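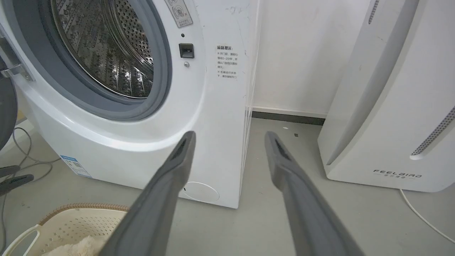 Figure 12. Gripper at the washing machine, door open, fingers spread.

Section 4: Working safely around the washing machine

Before you let the Okeo load or unload anything, please set aside a little time to go through this section with whoever else will be using it. Most of it is common sense, but common sense has a way of slipping when there is a heap of towels waiting, and a few of the habits below are much easier to learn at the start than to pick up later.

4.1 Getting the area ready

1. Open the washing machine door fully, by hand, and check that it stays where you leave it. A door that drifts back towards the opening will need a wedge.
2. Put the laundry basket on the floor to the left of the machine. Leave the space directly in front of the drum clear.
3. Look for cables on the floor. In Figure 12 there are thin grey ones to the left of the washing machine and a white one from the air purifier on the right. Anything like this should be moved back to the wall and clipped down before the base is allowed to travel.
4. Keep neighbouring appliances at least 20 cm from the path of either arm. If yours won't move, mark them as fixed objects in the Paiva app, under Room, then Keep Clear.
5. Run one slow pass with the basket empty and a hand near the stop button.

Note: Printed notices and stickers on the front of the appliance should be left in place and readable. Please don't cover them with our position markers — there is plenty of plain panel to choose from.

4.2 At the drum opening

6. Set the grip force to 2 for everyday washing. Higher settings are meant for the Illham lifting kit and have no business near a door seal.
7. Bring the fingers in level with the middle of the opening. They should not rest on the rubber gasket, or use it as a guide on the way in.
8. Keep the fingertips away from the door latch slot and from the hinge. Both can trap a finger, ours or yours.
9. Check that the drum is still before either hand goes inside it.

CAUTION: Never reach into the drum or the basket while the arms are powered. Press stop, wait for the light to turn amber, and then reach in.

CAUTION: The service cover low on the front of many machines is for people only. Do not teach the robot to open it.

4.3 Afterwards

10. Send both arms to the rest position before you close the door.
11. Wipe the fingertips with a dry cloth and pick any fluff out of the slots.
12. Write down anything that touched, slipped or snagged, however small. Mohit Kushwaha in the Rerkinance support team reads these notes every month, and several of the steps above came from them.

If the app shows code 154, an arm has met something it did not expect. Clear the area and repeat step 5 before going on.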